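Karnby Folding Sawhorse, Pair

Item 762 – sold in twos. Ships flat.

Back in stock as of August. We ran out twice this year, sorry, the mill that bends the leg brackets had a backlog and then we did.

What you get: two sawhorses, four leg pins (plus one spare), a bag of rubber feet, one sheet of instructions that you can throw out after the first time. No tools needed. If you want the sacrificial top rails order them separate, see further down.

Quick specs

Height: 28 in. standing, legs locked
Rail length: 36 in.
Weight: 21 lb each
Rail: ash, oiled, replaceable
Legs: folded steel, powder coat, dark green only
Folded thickness: a bit over 3 in.
Made in: our Dumden shop

No, we don't do other colors. We did a gray run once and the coat chipped at the hinge. Green holds.

Why this one and not the cheap plastic kind

The plastic ones are fine for a garage sale. Put a solid core door on them and plane an edge and you'll chase that door across the driveway. These stay put. The legs splay wider than you expect – measure your doorway if you plan to carry them through open. Folded they hang on two nails.

The hinge is a plain pin through two plates. It'll get sloppy in ten years of daily use and then you knock it out and put in a new one. Pins are cheap, we keep them on the shelf. Same pin as the old Tarkance model, so if you have those, order these pins and you're set. Rails swap too but you have to drill one hole. Use the old rail as your guide.

Setting up

Stand it on end. Pull the bottom leg out till it clicks. Roll it over, pull the other one. Drop the pins. Dont skip the pins. The click holds the leg for walking around, the pins hold it for work.

On gravel or dirt take the rubber feet off and use the bare steel. On a finished floor leave them on and wipe them first, they pick up grit and grit scratches. A scrap of carpet works too.

Height

We get asked for taller ones a lot. 28 in. is good for hand sawing and for assembly, low for routing if you're over six foot. Leg extensions are on the bench right now, no price yet. In the meantime people screw a 2x4 on edge to the rail and that does it. Use long screws from underneath, and keep them clear of the hinge plate or you'll be drilling steel.

Rails and wear

The ash rail is meant to get cut up. Run the saw a quarter inch into it and keep going. When it looks like a comb, flip it. When both sides look like a comb, new rail, four bolts, done. Bolts are snug, not tight. If you crank them the wood crushes and they go loose anyway by the next season.

Oil once a year if they live outdoors. Linseed is fine. Spread your rags out flat to dry, outside, don't ball them up in a can.

Stored in a damp shed the legs will spot at the cut ends first. Hit the spots with any rust paint. Doesn't need to match, its a sawhorse.

Using a pair as a table

This is half of what people buy them for. A door blank or a sheet of ply across two of them, clamps at the corners, and you have a bench for the weekend. Leave 12 in. of overhang each end, less if the sheet is thin. For a full 4x8 put two loose stringers down first, on edge, or it will sag in the middle and you'll only notice when the glue's dry.

Don't stand on it. Not on the rail, not on the sheet.

A cover on the top saves the sheet and saves whatever you're working on. Mat, old blanket, cardboard, hardboard. Smooth is better for sliding parts, soft is better for finished faces. Check it for grit and little specks before you lay anything painted down.
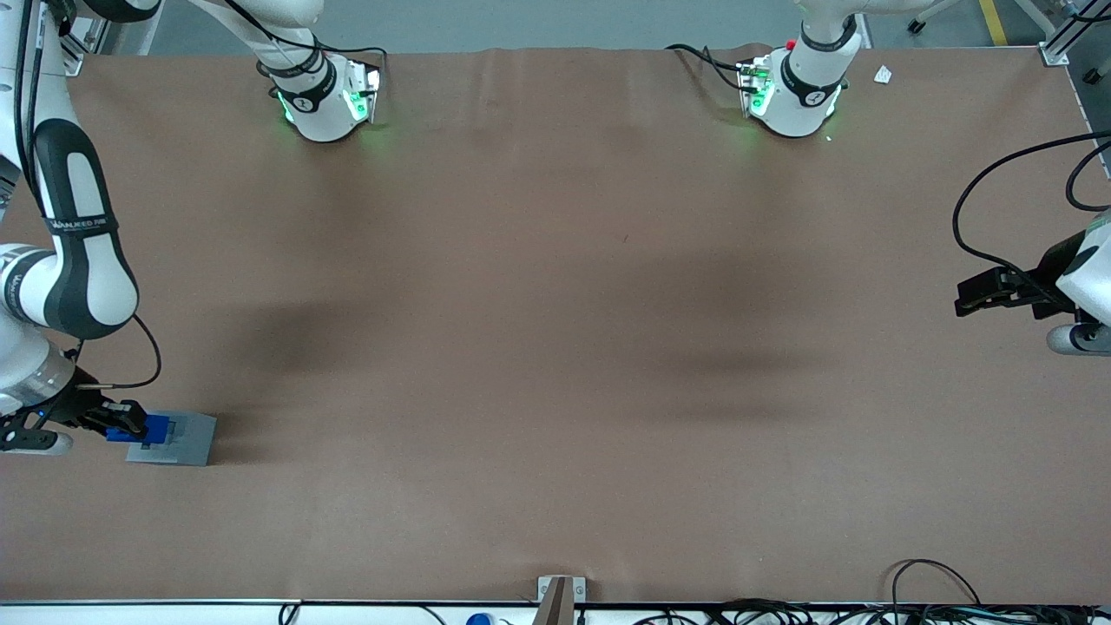
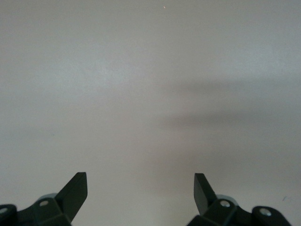 Moving on to what doesn't come in the box.

Add-ons

Spare rail, ash – item 172, each, drilled
Leg pins – bag of four
Rubber feet – bag of eight, also fits the Vallejo stand
Bolt kit – carriage bolts, washers, nuts for one rail
Carry strap – webbing, one strap takes two horses folded

The strap is worth it. At 21 lb each they aren't heavy but they're awkward, and the leg on the outside always wants to swing open on stairs.

The Vallejo stand is a differnt animal, single post, for long stock coming off a saw. Don't buy it expecting a sawhorse. Do buy one if you rip long boards alone.

Shipping and returns

Flat box, two horses to a box, ground only. Box is long so it may come a day behind the rest of your order. If a rail shows up cracked send us a photo and keep the legs, we mail a rail. Returns inside 60 days, unused or close to it. A few saw marks in the rail, we don't care. Bent legs we do.

Pickup at the Dumden shop is OK, come round the side, the front door sticks. Call first in the winter, we close at 3.

Warranty

Steel parts, as long as you own it. Rails no, they're supposed to wear. Hinge pins we replace free the first time, after that buy the bag.

Old Karnby pairs with the wooden legs – no parts left, we get this question every month. You can make the legs from straight 2x4 and the brackets usually clean up with a wire brush. Instruction sheet for those is still around, ask and we'll put a copy in with your order.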